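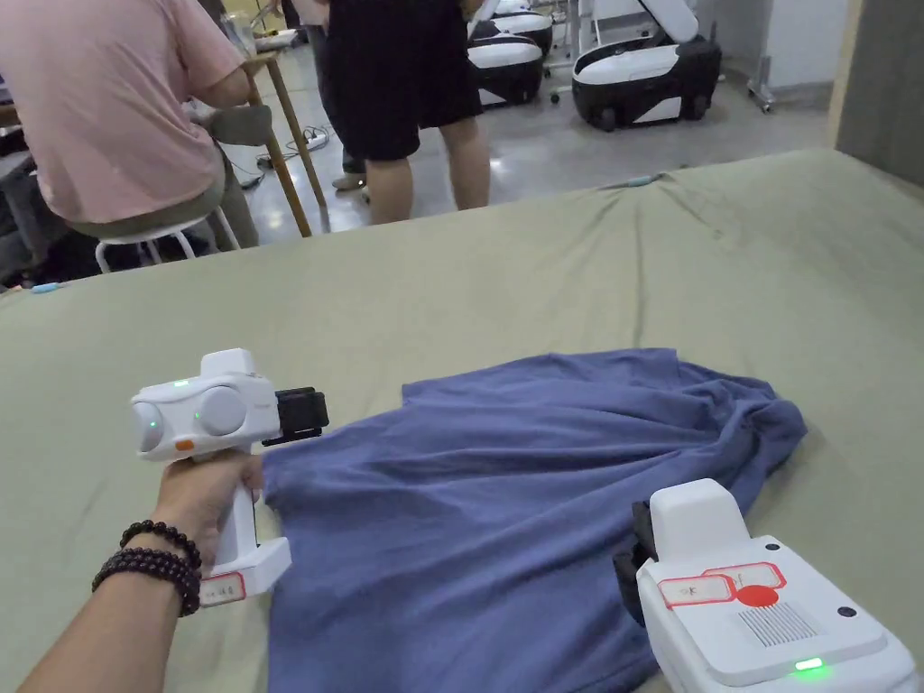
Upkeep of a Pair of Hand-Held Grippers
Student project report, Mokgethi course, team Skurkard

1. Task

Our team was given one station for the summer term and told to keep it running. The station is two hand-held grippers, left and right, used for cloth work such as spreading and folding shirts. We did not design the grippers. Our job was setup, daily checks and small repairs, and writing down what we did so the July group can take over.

2. Setup

Each gripper has a label, and the log sheet uses the same mark as the label. In the first week we mixed up two units and lost a morning of notes, so the label is now read out loud before power-on. After that we wait for the green lights, close the jaws once on a folded edge of the sheet and open them again. The log itself is kept in Halteo, one row per session.

The sheet gets pulled flat by hand before every session. Creases are fine. Hard folds are not, as the fingertips catch on them.

3. Finger check 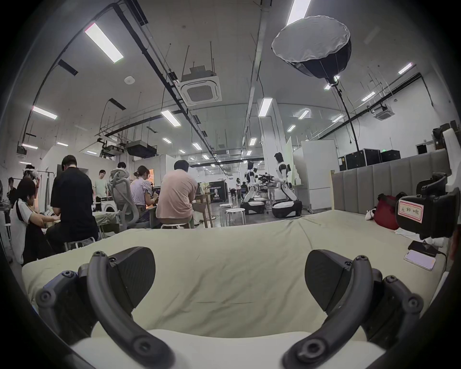

The fingers are the part that needs the most care. Each one has curved links, pivot bolts and a ribbed black pad held on by a small bolt. We open the jaws fully and compare left with right. If one finger sits lower, the pivot bolt on that side is checked first, then the small screws. A full check of one gripper takes 15 minutes.

Lint collects in the ribs of the pads. We first used a damp wipe, but it left fibers behind. A dry nylon brush works better.

4. Results

We logged 3,115 grasps over 139 sessions. There were seven stops for repair:

Loose pad bolt: 4
Loose pivot bolt: 2
Worn pad, replaced: 1

All four pad bolts were on the right gripper – we think it gets the harder pull when a sleeve is straightened, but we did not measure this. Thread locker (Plekell, low strength) was put on after the fourth one.

5. Open points

The spare pads are not sorted by side. The torque for the pivot bolts is still "snug" in our notes and should be replaced with a number once the small torque wrench is back from calibration.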